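Chapitre 7

Comparer des préhenseurs : du catalogue à la table d'essai

Objectifs du chapitre
– Formuler une question de comparaison à laquelle un essai peut répondre.
– Choisir des objets d'épreuve représentatifs d'une tâche.
– Distinguer ce qui relève des doigts, de la commande et de la caméra.
– Tenir un cahier d'essai qu'un autre groupe pourra relire.

Vous voici arrivés au chapitre que les étudiants attendent souvent depuis la rentrée, celui où l'on quitte enfin les schémas cinématiques pour poser la main sur du matériel. Nous vous demandons pourtant encore un peu de patience, car le moment où l'on branche un préhenseur est rarement celui où l'on apprend le plus. Une comparaison se gagne ou se perd avant, quand on décide de ce que l'on va saisir, dans quel ordre, et de ce que l'on acceptera d'appeler une réussite.

Prenons le cas qui nous servira de fil conducteur. Un atelier hésite entre deux paires de doigts parallèles pour trier de petits articles en vrac. La première, que nous appellerons Gosska comme son fabricant, porte des patins souples et se ferme lentement. La seconde, de chez Skomico, est plus étroite, plus rigide, et se glisse volontiers là où l'autre bute contre la paroi du bac. Les deux fiches techniques se ressemblent à s'y méprendre : même course, même masse à quelques grammes près, même promesse de « saisie fiable ». Le lecteur pressé choisira la moins chère, et il aura peut-être raison ! Mais il ne saura pas pourquoi, et le jour où la tâche changera il devra tout recommencer.

7.1 Poser une question qui tienne debout

« Quel est le meilleur préhenseur ? » est une question à laquelle aucun essai ne répond. On peut en revanche demander lequel des deux jeux de doigts sort le plus souvent un objet isolé d'un bac encombré, à commande identique et avec la même caméra. La phrase est longue, nous en convenons, mais chaque morceau y travaille. « Isolé » signifie que remonter deux objets à la fois compte comme un échec. « Encombré » oblige à décrire le bac de départ. « À commande identique » interdit de retoucher la vitesse de fermeture au milieu de la série parce qu'un résultat déplaît – tentation à laquelle nous avons tous cédé au moins une fois, auteurs compris.

On fixera aussi le nombre de tentatives avant de commencer. Dans les travaux dirigés de ce chapitre, nous en retenons 50 par jeu de doigts. C'est peu pour un statisticien et beaucoup pour un groupe d'étudiants un après-midi d'hiver, et ce compromis nous a paru raisonnable. Si vous devez vous arrêter plus tôt, écrivez-le dans le cahier avec le motif, sans extrapoler le reste de la série.

7.2 Choisir les objets d'épreuve

Les cubes de bois et les cylindres normalisés ont leurs mérites : ils se mesurent, se remplacent, se décrivent en une ligne. Ils ont aussi le défaut d'être aimables. Un cube offre toujours deux faces parallèles à qui sait l'aborder. Les objets domestiques, eux, roulent, se plient, s'accrochent les uns aux autres, et c'est bien pour cela que nous vous invitons à en garder une partie dans votre lot.

Nous recommandons quatre familles : les objets rigides et plats, les objets rigides et ronds, les objets souples, enfin les objets enfilés ou articulés, qui changent de forme pendant qu'on les soulève. Cette dernière famille est la plus instructive pour départager deux jeux de doigts. Un bracelet peut être pincé par une seule perle ou par plusieurs, et le reste de la boucle pend alors où il veut, quelquefois en entraînant son voisin. Notez chaque fois le point de prise, même sommairement, car vous en aurez besoin à la section 7.4.

7.3 Une saisie dans un bac encombré
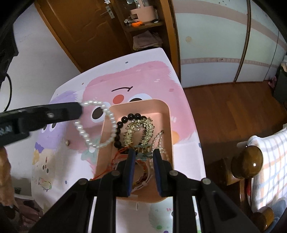
Bindov, le 6 mai 2019

Les doigts parallèles, montés sur un outil tenu à la main, descendent dans un bac rose rempli de bijoux. Une petite breloque bleu clair en forme de nœud se trouve entre les patins bleu foncé, avec pour voisins des bracelets de perles et une barrette dorée en forme de feuille. Regardez aussi le bracelet tressé rouge et orange : ses brins défaits offrent aux doigts une belle occasion d'accrocher autre chose que la cible.

L'outil à main a ceci de précieux qu'il permet d'essayer une géométrie de doigts sans mobiliser un bras. Le poignet de l'opérateur corrige cependant l'approche sans même qu'il y pense, et le contrôleur Unnithan que nous utiliserons au chapitre suivant n'aura pas cette complaisance. On comparera donc les essais à la main entre eux, les essais au bras entre eux, et l'on gardera deux tableaux séparés dans le cahier.

Avant de lire la suite

1. Rédigez une question de comparaison pour deux préhenseurs de votre choix, en précisant ce qui reste fixe d'une série à l'autre.
2. Composez un lot d'objets couvrant les 4 familles de la section 7.2 et décrivez l'état initial du bac.
3. Un doigt étroit remonte la breloque visée avec un bracelet accroché. Comment consignez-vous cette tentative, et quelle colonne faut-il ajouter au tableau ?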